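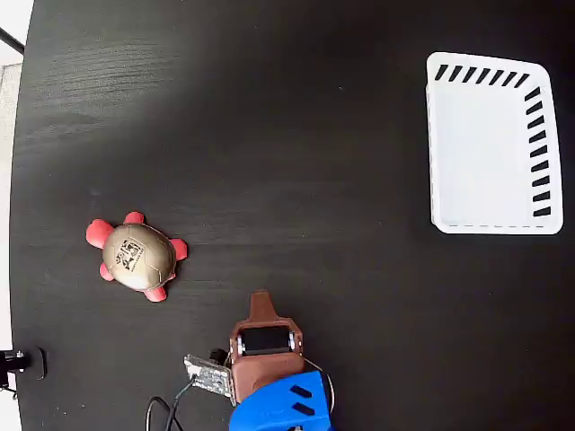 Posted in May by Lurdes Macedo

I'm still finding black grit from that tabletop on my sleeves, so you know how club night went. We're on week 11 of the robot arm project and the job sounds so simple – get the turtle into the white basket. It's a squishy stress toy! It should be easy! It is not easy, because a squishy toy squeezes back (a bit), and the shell is domed and slick, so if you pinch it too high the whole thing pops out sideways.

Llinos Pritchard wants us ready for the Nistutgate meet, where every team gets 60 seconds per try. Our best practice run came in at 68. Ugh.
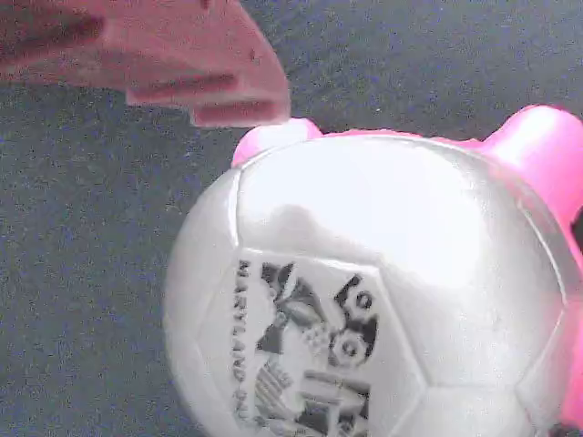

Most of that time goes on the approach. We come down slow because we're scared of knocking the thing over the edge, and then we fuss with the angle, and then somebody (me) overcorrects. Llinos had me drive with my eyes on the wrist view only, which I hated for the first half hour and then sort of loved. You stop guessing.

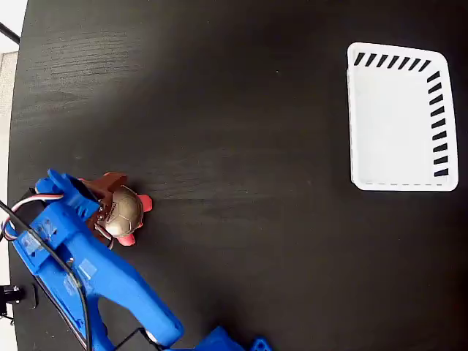 Do you need to know how to code to join?

Most of us didn't. You can start by driving the arm and printing parts, and pick up the Python when you get curious.

Next time I want to try a softer grip setting and a lower pinch – right where the shell meets the legs. If that gets us under a minute I'm buying everybody donuts.

609 views · 11 comments · 3 shares

Recent posts
Why I reprinted the same finger all weekend
Sivach team visit, and what I stole from them
Cable ties are my love language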